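Anyone using arms for kitchen or bench chores yet?
General discussion – 6 replies

Umard
Posted Monday, 7:12 pm
My sister runs a small catering prep kitchen and asked me if a machine could take over the jar tray. Jars and little sauce bottles come out of a divided tray, get wiped, and go back. It takes a person 3 minutes. I told her two arms could do it, slowly. 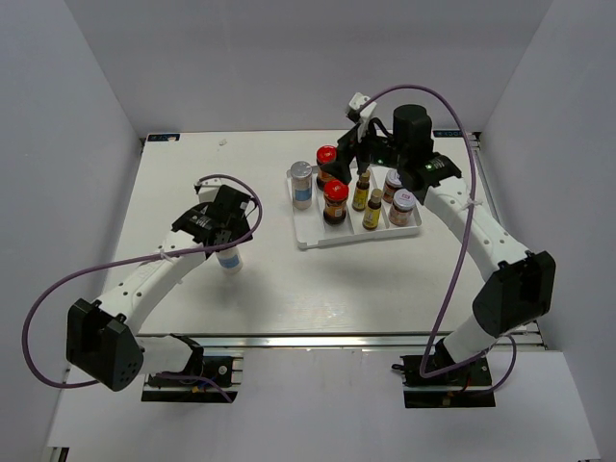 What I can't tell her is whether it would pay for itself. She does this 33 times a week and has no budget to speak of.

Taster
Posted Monday, 7:40 pm
No. Slow is fine overnight, but a dropped glass jar means a person cleaning up, and then you've saved nothing.

Siiri Honkanen
Posted Monday, 8:05 pm
I disagree with Taster. I kept a log at our shop in March. We got 74 picks in a row on plastic bottles before one slipped. Glass was worse, mostly squat jars with wide lids. Tall narrow stuff is easy to grab and easy to knock over.

Taster
Posted Monday, 8:21 pm
74 in a row is nearly two trays an hour at your speed, if I remember your last thread. My nephew does that before his coffee.

Siiri Honkanen
Posted Monday, 8:30 pm
Your nephew doesn't work nights. Speed wasn't the question anyway. Things I'd check before spending money:

1. Mixed sizes. Try your real jars, short and tall together, with two of the same bottle close to each other. Two arms have to stay out of each other's way too. 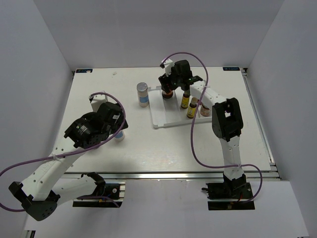

2. Putting things back. Taking a jar out of a tray is the easy half. Setting it down in the right section without bumping the one next to it is where we lost most of our time.

3. Who resets it when it stops. Ours quit with a jar still in the fingers.

Marín
Posted Monday, 9:16 pm
We were quoted 3348 for parts alone, no install – and that was the cheap one. For wiping jars I'd hire someone. For sorting returns at the bench I'd consider it.

Umard
Posted Monday, 9:48 pm
OK. I'll borrow a tray of hers and try the putting-back part first. Siiri, did you use padded fingers on the glass?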